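Small Appliances in a Shared Kitchen: Layout, Storage and Cleaning
Course project report, Household Technology and Design
Musa Etim and Deok-su Ahn
November 16, 2021

1. Background

The second-floor kitchen at Naidoo House is shared by 12 students. The building dates from 1935, and the kitchen was last refitted before either of us lived there. Counter space is limited, and most of it is taken up by small appliances that residents bring with them and leave behind when they move out.

In May the residents agreed to let us use the kitchen as the subject of our project. We wanted to find out which appliances were worth keeping on the counter, which could go in a cupboard, and what made people avoid using some of them. We had a budget of 100 dollars for shelving, labels and cleaning supplies.

2. Method

We asked each resident to fill in a sheet on the inside of the pantry door whenever they used a small appliance. The sheet had columns for the appliance, the task and whether it was cleaned right afterward. We kept this up for one full term and typed the entries into a spreadsheet at the end of each week. There were 799 entries in total. A few were unreadable and we left those in the count but did not assign them to an appliance.

We also tried the appliances ourselves. For each one we took it out, set it up, prepared one simple food and washed everything that had touched the food. Musa did the food preparation and Deok-su kept the time. We used soft foods for the first round so that the results would not depend on how sharp a blade was.

3. Observations on the counter appliances

The kettle and the toaster were used every day and nobody wanted them moved. The results for the food preparation machines were less clear. People said they liked having them, but the sheet showed long gaps between uses. When we asked why, the usual answer was that it was hard to tell how to put them together or how to set them.

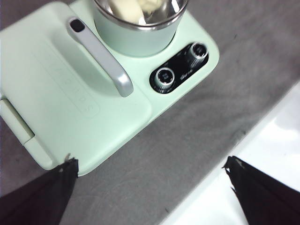

Controls were a large part of this. On some machines the markings around the knobs are small, and from a normal standing height they are hard to make out. Lettering in the same color as the body is even harder to read. Two residents told us they always turned a knob to the middle and hoped for the best. We wrote the settings people used most on a card and taped it inside the cupboard door at eye level.

Cleaning was the other part. Machines with latches and recessed areas took longer to wipe down than ones with a plain surface, and crumbs collected in the joints. A narrow bottle brush worked better than a sponge. We bought two and hung them by the sink.

4. Storage changes

We put up one Gotilon shelf to the right of the window and moved the waffle iron and the rice cooker there. The Toltov shelf we had planned to use was too deep and blocked the cupboard door, so we returned it. Loose attachments went into a bin with a label listing which machine each one belongs to. Three attachments did not fit anything in the kitchen and are still in the bin.

5. Limits of the project

The sheet depended on people remembering to fill it in, and entries dropped during exam weeks. We did not measure noise, although several residents brought it up. We also did not test the machines with hard foods such as carrots or nuts. The spreadsheet and the blank sheet are attached as Appendix A and Appendix B.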